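Speaker notes: Low beds, steps and wardrobes in small bedrooms
Session 3, Monday, 10:40. Speaker: Felista Odera

Opening

Start without the title slide. Ask who has furnished a bedroom where the bed and the wardrobe share a corner. Wait for hands. Move on.

State the scope. The talk covers one room type: a bedroom with a low platform bed, full-height storage on the back wall, and one open side. It does not cover bunk rooms or sofa beds. Obadia Rugemalira takes those after lunch.

Room dimensions

The Bivdale units have a clear bedroom width of 3000 mm between finished walls. Give this figure twice; people write it down wrong. The bed takes 1585 mm of that, measured over the outside of the base and not over the mattress. The remainder has to hold the step and the walking strip.

Common error: drawing the bed at mattress size. The base, the overhang of the bedding and the skirting all take a little more. On the first Mosoti drawings this was missed and the wardrobe doors fouled the corner of the base. Wafula Makokha found it on a site visit with a tape measure and a cardboard template.

Pause for questions on measuring. Keep it short.

The step

A low bed does not need a step for height. In these rooms the step does other work. It gives a firm seat for dressing, a place to stand when reaching the top of a wardrobe, and a hard edge that keeps the bedding off the floor on the open side. Two tiers are better than one. The lower tier belongs on the side where people walk.

Material: pine, unfinished for the trial period. Oil or lacquer can wait until the position is settled, as the boards get moved and trimmed more than once. Long boards on top, laid lengthwise, small gaps. The gaps allow for movement and let dust fall through, which then has to be cleaned out from underneath. Mention that the step must be light enough for two people to lift.

End grain will face forward if the front block is built from stacked planks. Some clients dislike this. Sand it to the same grit as the faces and show them a sample before ordering.

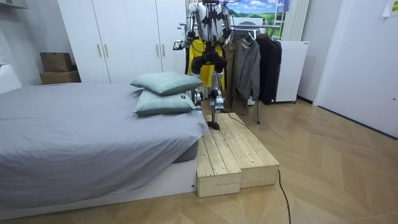 Fixing the step to the bed base is a separate question. Cường Chu prefers it loose with rubber pads under the bottom boards. I prefer two brackets at the back, out of sight, for any household with children. Both pass our load check. Say this plainly and do not reopen the argument if Cường is in the room.

Bedding

Sheet drop on the open side should clear the top of the step when pulled straight. If it runs down between the mattress and the step it gets trapped, and the bed is harder to make. Choose a flat sheet one size up and fold the excess under at the foot.

Pillows are usually moved to the foot while the sheet is changed. Two stacked pillows are stable on a firm mattress. Three are not. Labels go to the same side each time; it saves turning them over when the cases go on.

The wardrobe

Plain flat doors, white, full height. Handles are the main point to check. Projecting handles reduce the passage at the foot of the bed, and the Urnville fitters now use a recessed pull as standard.

The passage on the trial layout came out at 919 mm with the doors closed. Each door leaf is 483 mm wide. Put both numbers on the board and let the audience do the subtraction. With one leaf open at right angles, around half the passage is left, enough to stand in sideways and not enough to carry a laundry basket through.

Alternatives if asked: sliding doors (lose depth inside), a curtain (cheap, collects dust), narrower leaves (more hinges to adjust). Emmanuel Rashidi has the hinge comparison and will send it on request.

Order of work

Wardrobe first, leveled and fixed to the wall. Bed base second. Mattress on, then check door swing again with the bedding in place. Step last. The Trikis crew did the step second in July and had to take it out to get the mattress past.

Closing

Return to the plan drawing. Leave it up during questions. Sample boards are on the side table; ask for them to be put back in order. Finish by 11:25, as the next speaker needs the projector.

Related items
Obadia Rugemalira: Bunk rooms and sofa beds, speaker notes
Measuring a bedroom before ordering
Recessed pulls: fitting guide, Urnville
Mosoti drawings, revised set
Finishing pine indoors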